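March, way past 11 p.m.

So the left arm quit on us again today, and this time it scared me a little. We were doing place settings, the dull part – plate in the middle, fork on one side, spoon on the other – and it had been behaving so well that I'd stopped watching it properly. Then the elbow joint faulted and the whole arm just sagged! It came down slowly, thank goodness, but Liya's hand was in there straightening the cloth and she had to yank it out. She's fine (she laughed, I didn't). I hit the stop button a good second later than I should have.

Kamol pulled the log and we found the same overheat warning going back over 1,000 cycles, and the Plakel software had been politely swallowing it the entire time. Grr. He wants to lower the current limit and carry on. I want brakes, or at least a rule that no hands go in while the motors are live, and I said so louder than I meant to.

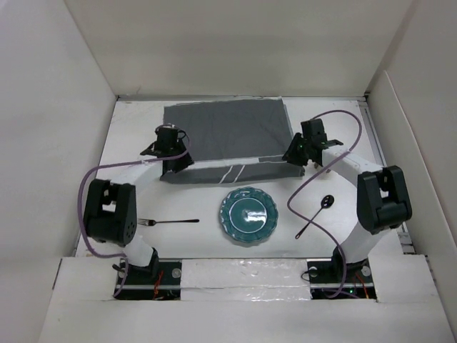 Anyway, Godelieve took my side, so the rule is on the door now in red marker. Kamol was a bit sulky about it until the tea came round, then he offered to rewrite the warning code himself – so that's sorted, I think. Quyên is asking Grorard about a replacement joint tomorrow. I still have to write up the incident form and I left my notebook at the bench, of course.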